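Stokis Equipment
Home / Handheld / Grippers / Niderex Pair

Niderex Handheld Gripper Pair
Item 1719
Condition: new, revised
Status: back on sale, with the notice below

The Niderex is a pair of handheld grippers for recording tabletop jobs that a robot will later be asked to repeat. You squeeze, the jaw closes, and the job gets done by somebody with elbows. The marker plate on top tells the tracking system where your hand went. The cable carries everything else.

We sold it for most of a year with great confidence. Then we took it off the page in February, and it has been off until now. If you own an early pair, please read the next part before you scroll down looking for the price.

Notice to owners of early pairs (August 2022)

Affects: left and right units with a serial number below 609.

What goes wrong: the small screw that clamps the jaw sensor to its shaft can work loose. The jaw keeps working. The sensor does not keep up with it. The gripper may report that it is closed when it is part open, or report that it is open when it has hold of something.

On the handheld side this does no harm to anyone, and that is how it got past us. The person holding the gripper can see the mug. If the mug starts to slide, the person squeezes harder, as people do, and never looks at the number on the screen. The recording looks fine and is wrong.

The trouble comes when an arm plays it back. An arm given a bad closing value will close on the object too soon, too late, or with the full force of its motor on something that deserved about half of that. In our own shop it let go of a full water glass at shoulder height, over a power strip. The breaker tripped. The power strip has been retired. Two customers reported cracked dishes, and one reported that the arm had gripped the side of a tray, lifted it, and kept going until it met the overhead light. No one was hurt in any of these, and we would like to keep it that way.

What we thought it was, in order

Tracking. We blamed the marker plates first, because they are the part that sticks out. We cleaned them, replaced them, and moved the lamps. The plates were fine.

The finger pads. A glazed mug is slippery and we had switched pad supplier, so we spent two weeks testing pads from Zhong against the old ones. The Zhong pads turned out to be better, so we kept them. They had nothing to do with it.

The operator. We are not proud of this one.

The cable. A reasonable guess, and wrong.

The screw was found by Cuiping Han, who runs our repair bench and had been asked to look at something else. She closed the jaw on a block, shook the gripper hard, and watched the reading drift while the block stayed exactly where it was. The factory spec called for thread lock on that screw. The early units have a dry screw and a great deal of optimism.

How to check your pair

You need a solid block that does not squash, and the status screen that came with the software. Allow a few minutes for each gripper.

1. Unload any saved job and switch off the arm at the wall. Leave it off until you have finished both grippers.
2. Open the jaw fully. Write down the reading.
3. Close it on the block. Write down that reading too.
4. Open and close 60 times at normal working speed. Yes, all of them. The fault hides from short tests.
5. Close on the block again and compare.
6. Rest the gripper on the table, open it fully, and compare the open reading.

If both readings match what you wrote down, the screw is holding today. Fit the repair kit anyway. If either reading has moved, stop using the gripper and do not play back anything recorded with it.

Do not tighten the screws you can reach from the top face of the fingers in the hope that this will help. Those hold the fingers. They are the first thing everybody tightens, and we have received several grippers with wonderfully tight fingers and a sensor flapping around inside.

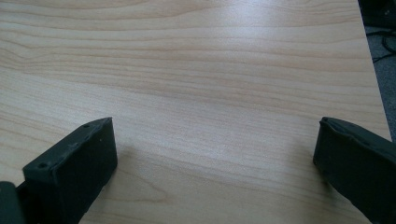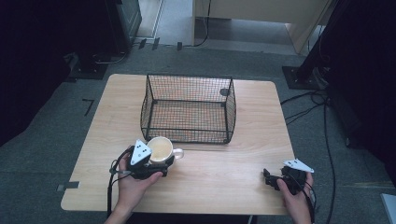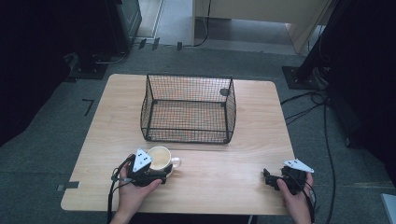
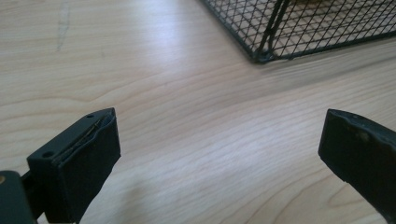

The handheld grippers at a wooden table. The mug is in the left jaw in the second and third pictures; the first and last show the jaw open, from the gripper's own camera.

The repair kit

Free to anyone with an affected serial number. One kit covers one pair. In the envelope:

Two new clamp screws with thread lock already on them
A hex key that fits (the one in your drawer is nearly the right size, which is worse than the wrong size)
Two felt spacers
A card with the steps
Two green dot stickers, so the next person knows it has been done

The job takes the body cover off and puts it back on. If that is not your idea of an afternoon, send the pair to us and we will do it on the bench. Leave the marker plates attached when you pack them. If a plate comes off in shipping, the tracking has to be set up again, and you will blame us, with some justice.

Let the thread lock cure overnight before you record anything. The card says this in large type. It was in small type on the first printing, and we learned something about small type.

Old recordings

This is the part nobody enjoys. A bad sensor leaves its mark in every recording made after it slipped, and there is no date stamp for the moment a screw gives up.

A quick way to sort them is to look at the jaw reading at the end of each recording, with the gripper parked open. It should be the same in every file. Where it begins to wander, so did the screw. Keep what came before and set the rest aside. Video taken at the same time is still good, as are the hand paths. Only the jaw values are suspect.

Our playback tool now does this check on loading and refuses files that fail it. There is an override. Please do not tell us you used the override and then ask about the tray.

What has changed on new pairs

Clamp screw locked at the factory, then checked on our bench after over 100 closures.
A second sensor on the linkage. If the two disagree, recording stops and the software complains until you do something about it.
Zhong finger pads as standard.
A clip for the cable near the grip.

The shape is the same, so old cases and old stands still fit. New pairs and repaired pairs can be mixed. New pairs and unrepaired pairs can also be mixed, in the sense that the plugs fit.

Cables, while we have your attention

We went through every support call from the past year while looking for the screw, and a fair share of them were cables. A gripper cable that runs off the near side of the table and across the floor will sooner or later meet a foot, and the gripper on the other end is carried by a human wrist. Leave slack by the hand. Route what you can away from where people walk, and cover the rest. The cover we sell is made by Tretberg and is very ugly. It also stays where you put it.

Mark your table position on the floor with tape if you have not already done so. A table that has been nudged looks exactly like a table that has not.

Specifications

Type: handheld gripper, wired, left and right
Jaw: two parallel fingers, removable
Tracking: white triangular marker plate with black dots, one per gripper
Pads: Zhong, black, replaceable
Color: black, with white plates
In the box: two grippers, two cables, hex key, spare pads, test block, printed safety sheet
Not in the box: arm, tracking cameras, stands, mug

Suited to: cups, mugs, baskets, boxes, most kitchen things with a solid shape.
Not suited to: hot liquids, blades, glass at head height, anything alive.

Questions we get

My serial number label has worn off. Am I affected?
Check for a clip near the grip where the cable comes out. If there is none, assume yes and order a kit.

Can I just put thread lock on the old screw?
The old screw has usually chewed up its own thread by then. Use the new one.

My readings are fine. Why should I open a working gripper?
Ours were fine too.

Will the fix change the feel of the trigger?
A little. The spacers take out some rattle. One customer said he missed the rattle and we did not know what to say to him.

Does the warranty cover a broken object?
It covers the gripper. For dishes, write to us and we will be reasonable, up to the level of ordinary dishes.

Can I leave the arm powered while I check only one gripper?
No.

Ordering

New pairs ship from stock. Repair kits go out free with no order number needed; send us the two serial numbers and an address. Bench repairs are done in the order they arrive, and we will write to you when yours is on the bench and again when it leaves.

If you bought your pair second hand, you are still covered, and we would like to hear from you in particular. Ours is a short customer list and you are not on it.

Related items
Zhong finger pads, set of four
Tretberg floor cable cover, gray
Niderex marker plate, white
Test block, solid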